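공개 시연회 사전 안전점검표 (의견란 포함)

행사: 스콜로우 공개의 날, 양팔 로봇 서예 시연
점검일: 2022년 9월 5일
점검자: 엘린 험프리스
입회: 솜끼앗 짠타라스리, 엘랑고 토머스
관리번호: 2967

1. 출입구 및 관람 동선
비상구 앞 적치물 없음: 적합
바닥 전선 덮개 고정: 조치 후 적합
의견: 동쪽 통로 덮개 한 곳이 들떠 있어 토머스 씨가 테이프로 다시 고정함. 휠체어 관람객은 서쪽 문으로 안내할 것.

2. 관람 거리
차단봉 설치: 적합
안내문 부착: 미흡
의견: 한국어 안내문만 있음. 레스트포트 방문단 도착 전까지 영문을 추가할 것. 차단봉 안쪽에는 운용자만 들어가며, 사진 촬영 요청이 있어도 예외 없음.

3. 비상정지
운용자석 버튼 작동: 적합
관람석 쪽 버튼 작동: 적합
의견: 양쪽 모두 3회씩 눌러 확인함. 관람석 쪽 버튼은 어린이 손이 닿는 높이이므로 안내요원 1명을 옆에 배치하기로 함.

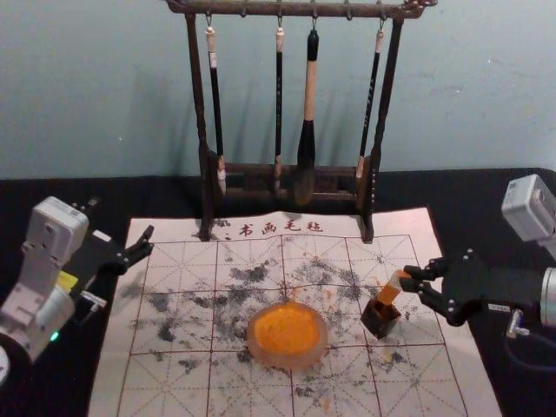

4. 작업대 및 로봇 팔
팔 고정 상태: 적합
그리퍼 파지 상태: 적합
작업대 정리: 조건부 적합
의견: 동작 속도는 시연용 저속 설정으로 확인하였고, 운용자가 임의로 올리지 못하도록 잠금. 오른쪽 그리퍼가 주황색과 흰색으로 된 막대의 위쪽을 잡는 자세에서 손가락 사이 끼임 위험을 검토함. 막대가 든 작은 상자는 뚜껑 없이 열려 있으므로 시연 중 손으로 위치를 바로잡지 말 것. 필요하면 정지한 뒤 옮긴다. 주황색 안료 접시는 매트 가운데에 두고, 붓걸이는 작업대 뒤쪽에서 앞으로 당기지 않는다. 서예 매트의 먹 얼룩은 안전과 무관하여 지적하지 않음.

5. 전기
멀티탭 용량: 적합
로봇 케이블 피복: 적합
의견: 3000W 멀티탭에 조명을 함께 연결하지 말 것. 조명은 벽면 콘센트를 따로 사용.

6. 인원
운용자 교육 이수: 적합
구급함 비치: 미흡
의견: 구급함에 밴드와 세척액이 없음. 메이리언 본 씨가 개장 전에 보충하고 점검자에게 알릴 것.

종합: 조건부 승인. 2번과 6번 조치를 확인한 뒤 입장 시작. 회당 시연이 끝나면 4번 항목을 다시 점검하고 아래에 서명한다.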